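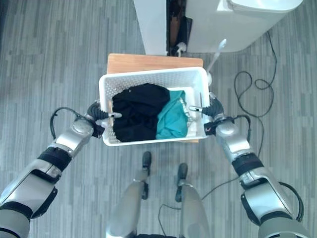 September, 9:40 p.m.

Laundry again, and a small load for once. The black thing and the teal one with the ruffled white trim needed doing before the weekend, and I didn't want to wait until there was a full drum. The booklet says to use the short program for anything light. It takes 60 minutes, and I can live with that.

I still haven't got used to the new machine. The old one had a dial with numbers rubbed off it and I set it by feel. With this one I stand there with my glasses on. I paid $149 to have it delivered and the old one hauled away, and Vasanthi Iyengar upstairs told me she paid 80 for the same thing last year. I wish she'd said so earlier.

She came down at five to return my drill and stayed for tea. We talked mostly about her sister's move to Hidano and whether the Gounder Street bus will run on the new schedule. She thinks it won't. She also said I should put soap in the drawer and never in the drum, and that the teal ought to go in cold. I had planned on warm. I'll go with cold.

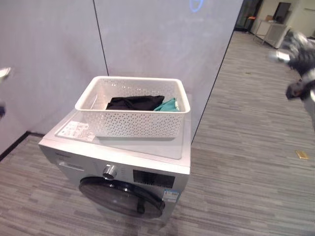

The washer, with the basket on top. I still have to peel the film off.

The carpet bothers me. Gray stripes don't show much, but I don't like the idea of a leak on it. I measured for a tray and need one at least two inches wider than the machine on each side. Idside had one in the right size and was out of stock. I'll try the hardware store on Dravska Avenue, and if they don't have it I'll order it.

Other things today: paid the electric bill, called the dentist (appointment on the 14th), threw out the bad onions. Soup for dinner, too much pepper. Wrote half a letter to Mom and stopped when I couldn't find her new zip code.

Need to buy: detergent, clothespins, a light bulb for the hall. Ask Vasanthi for the name of that stain soap. Bed by eleven if I can manage it.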